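Unit 5: Storing and Packing Footwear
Handout 212, Retail Stock Care, Dunstan

Suede marks easily and should be brushed before it is boxed. Pairs are packed on their sides in an open box, and long laces are checked last -- loose ends are easily trapped by the lid.
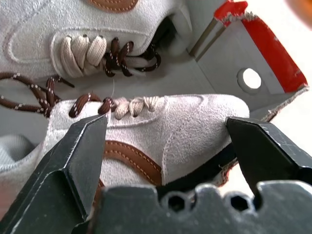
Laces in two colours
Grey suede shoes may carry beige and brown laces in the same shoe. Both sets stay threaded during storage. Tuck any trailing ends inside the shoe before closing the box.

Reading for September: Kudisen, page 304. Questions to Tae-yang Kang.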